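Scar cream, and other things I was told to buy

Posted March 2021 in Complaints

I had a hernia fixed in the winter. It was an ordinary one on the right side, the kind men my age get from lifting something they were told not to lift, and I have no complaints about the operation. I was asleep. What I want to complain about is everything that came after it through the mail, over the phone, and across the fence.

If you have never had a scar, you may not know that it makes you a customer. I had been home two days when my sister called to ask what I was putting on it. I said a bandage. She said no, what was I putting ON it. I said it was still closed up with strips and I was under instructions to leave it alone, and she said well, once the strips come off, and she would send me a link.

The link was for Zuser. Zuser is a gel. It comes in a tube the size of my thumb, in a box the size of a paperback, and the box has a leaf on it. I read the entire page, which I recommend to anyone with time on their hands and a bag of frozen peas on their groin. It says the gel "supports the appearance of healthy-looking skin." Read that again slowly. It doesn't say it makes the scar smaller. It doesn't say it makes the skin healthy. It supports the appearance of looking. You could say the same of a pair of pants.

The page had 1,026 reviews, and I read far too many of them. The good ones go like this: I had my surgery, I used Zuser every morning and night, and after a year you can hardly see the scar. I believe every one of those people. I also have a scar on my chin from a swing set in first grade, and I never put anything on it but dirt, and after a year you could hardly see that either. Scars fade. It is the main thing they do. Selling a cream to people whose scars are fading is like selling somebody a sunrise lamp and having them plug it in at five in the morning facing east.

The bad reviews were better written. One woman used it on half of her scar and left the other half alone, which is the only sensible thing I read on that page, and said she had forgotten which half was which by summer. She gave it two stars. I would have given her five.

Before anybody writes in: I know there is a difference between plain silicone and stuff with a leaf on the box. My own surgeon, when I asked, said silicone sheets might help some people with raised scars, that mine was unlikely to be raised, and that I should keep the sun off it. I asked when the sun was going to be on it. He said that was up to me. It was the best conversation I had in the whole business and it was over in two minutes.

Then there is Jozef Claeys, two doors down, who had the same operation on the other side a few years back and considers himself senior to me. Jozef does not believe in creams. He believes in Yakubu, a powder that you stir into water and that turns the water the color of a basketball. He says it is the collagen. Your body is building new tissue, he says, so you have to give it the bricks.

I like Jozef and I have borrowed his ladder more than once, so I kept my mouth shut at the fence, but I can say it here. I eat chicken. I eat eggs. If my body wants bricks there is a whole yard full of bricks. As far as I understand digestion, and I am willing to be corrected by somebody who isn't selling anything, you swallow the stuff, your stomach takes it apart like any other protein, and no part of it arrives at your hernia with a note saying "deliver here." Jozef says he felt a difference by the second week. I felt a difference by the second week too. I'd had tomato soup.

What bothers me is how the ads for these things look. The Yakubu label has a drawing of skin cells as round as marbles, all glowing, with gold sparkles falling into them. The Zuser page has a pale pink stomach with nothing wrong with it, being touched by one finger. I have seen my own incision, and it looked like the seam on a baseball somebody had left in a gutter. I suspect that is why the ads never show you a cut, a stitch, or a tool of any kind. Repairing a person is a physical job, done with metal and thread, and if you kept that in your head for even a minute you would not think the important part came in a tube.
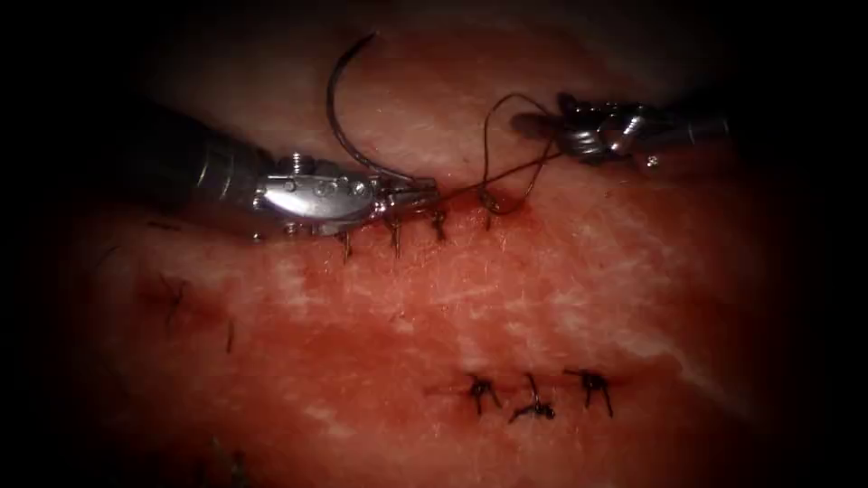
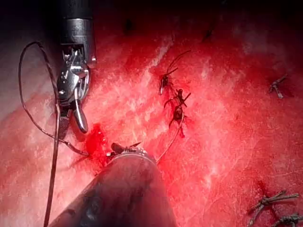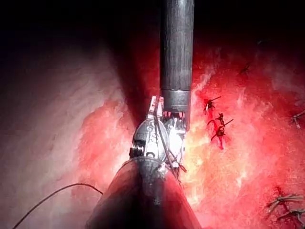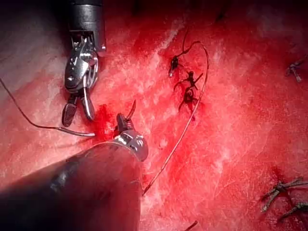 Surgical instruments, close up.

Back to the mail. I don't know how the mail found out. I'm told there are rules about that, and I expect somebody somewhere followed them to the letter, but within a couple of weeks of coming home I was getting flyers from the Lukov Recovery Center, over in Ollville. I had never been to Ollville except to get a muffler. The flyer invited me to a free talk called "Healing Is a Choice," with refreshments.

I would like to talk to whoever came up with that title. My father had a wound on his foot for most of the last year of his life, and he was a stubborn man who chose to heal every single morning. He had sugar trouble and bad circulation, and his foot was not interested in his choices. If you tell sick people that healing is a choice, you have also told them something about the ones who don't get better, and I notice that part never makes the flyer.

I went anyway. I couldn't drive yet so my wife took me, and she stayed because of the refreshments, which were grapes. There were nine of us in folding chairs. A pleasant young man with a very flat stomach told us that most people's recovery fails because of what he called passive rest. You lie down, you watch television, your body gets the message that you have given up. He had slides. One slide said that patients who follow an active recovery plan heal faster, with an arrow going up, and there was nothing written along the bottom of it or up the side of it. I asked faster than whom. He said faster than the average. I asked who was in the average. He said that was a great question and that he wanted to make sure everybody had time to hear about the packages.

I do not want to be unfair to the young man. Some of what he said was fine. Walk a bit. Drink water. Don't sit in one position all day, hold a pillow against yourself when you cough. It was so fine, in fact, that every word of it was already on the sheet the hospital had stapled to my discharge papers, and that sheet was free. The Lukov version came in a booklet of 17 pages, of which I'd say the useful part would fit on the back of an envelope. The rest is photographs of people stretching on a dock.

My wife, who is fairer than I am, pointed out on the way home that nobody reads the sheet. She's right. I had only read mine because I was bored. It was a photocopy of a photocopy, with one corner slanting off the paper, and the section on constipation had a coffee ring on it. People don't trust a thing that looks like that. They trust the dock. So maybe what Lukov is charging for is the feeling of being told something by a person who looks at you while he says it, and I can't claim that's worth nothing. I can claim it isn't worth what they ask for the middle package. I checked.

I got to wondering why I fell for even as much as I did. (I did buy something. I'll get to it.) I think it's that after an operation there is not a lot for you to do. The skilled part happened while you were out cold, and the slow part is happening on its own under a bandage, and you are lying there like the man who owns the building while other people fix the roof. Everybody asks how you're doing, as though you were doing it. A cream gives you a job. Mornings and nights, small circles, wash your hands. I can see the appeal of that, and I think if the box said "this will give you something to do" I would have less of a problem with it.

What I bought was a pillow. It is a wedge with a hole in it, I don't know what the hole is for, and it was sold as a "post-surgical comfort system." I slept on it for one night and woke up with a neck so bad that I forgot about the hernia. The dog has it now. He ignores the hole too.

It has been seven weeks. I'm back to lifting what I'm allowed to lift. The scar is pinkish and a bit lumpy at one end, and it itches when I wear the brown belt. I have used nothing on it except soap. My sister looked at me over Sunday lunch with real pity, and said that it's never too late to start, and that the tube lasts longer than you would think.

Jozef has asked to see it. I told him he could see mine when he shows me his, and he went and got his ladder back.

I did promise my wife I'd put in a word for the other side. If you have something raised and angry-looking, or it hurts, or it's on your face, go and ask a doctor, and if the doctor says use the silicone then use the silicone. Get the cheap one from the drugstore. And if a flyer comes from Lukov, the grapes were good.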